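Hausschuhe für das Lernsystem: Stand der Aufzeichnungen in Ostmont 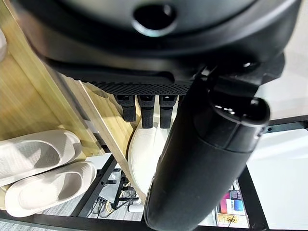 Der Greifer über einem weißen Hausschuh, aufgenommen von der Kamera am Handgelenk.

Im Projekt Medden liegen jetzt 2.360 Beispiele für das Greifen und Umsetzen von Schuhen vor. Aufgezeichnet wird an den Standorten Ostmont und Quinlan. Eine Person steuert den Arm von Hand, Kamerabilder und Gelenkstellungen werden gemeinsam gespeichert. Ein Durchgang dauert höchstens 60 Sekunden, danach werden die Schuhe neu verteilt.

Helle Hausschuhe sind für das Modell bisher schwierig. Auf hellem Holz setzt der Greifer oft zu weit vorn an. Deshalb kommen in der laufenden Runde vor allem solche Paare zum Einsatz, in wechselnder Lage und mit Abstand zueinander. Auch misslungene Versuche bleiben im Datensatz und erhalten eine eigene Kennzeichnung.

Die Prüfung der Aufnahmen übernimmt wie bisher Niltum. Durchgänge mit fehlenden Bildern werden aussortiert und wiederholt. Das nächste Training ist für November geplant. Bis dahin sollen 3.281 geprüfte Beispiele zusammenkommen.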